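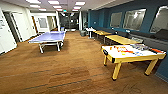 Games room, air hockey table nearest, table tennis behind.

Thread: Springtail culture crash, 10 litre tub

pavach_iso
July 23, 2021
Main culture has gone from thousands to almost none in a fortnight. Charcoal substrate, dechlorinated water, fed brewer's yeast twice a week. Lid unvented, opened every other day. Room sits at 24 C. I need it running again by September for two dart frog vivs. Mites, or something else?

Jessie Munro
What colour are the mites, if any? Pale and slow on the food usually means grain mites. They outcompete springtails on yeast. Flood the tub, float the springtails off on to clean charcoal and bin the rest.

Dufour70
I'd look at CO2 first. Unvented plus that much yeast is asking for it. Mine crashed at more than 3,000 head with no mites at all. I drilled two holes, covered them with fine mesh, and the next batch held.

Jessie Munro
Every other day is enough air for a tub that size. I've run sealed 700 ml pots for years opened once a week.

Dufour70
On rice or yeast? Yeast respires, uncooked rice barely does until it moulds. Your pots aren't comparable.

Jessie Munro
Rice, mostly. Fair point, but I'd still check for mites before drilling anything.

pavach_iso
Checked with a 10x loupe. A few pale mites on the old yeast, none on the charcoal. Smells sour as well.

Boris Leka
Sour means overfed. Both of you could be right — halve the yeast, split what's left into three small tubs, vent one and leave the others shut. Don't reuse the water.

pavach_iso
Splitting tonight. Will post counts when there are any.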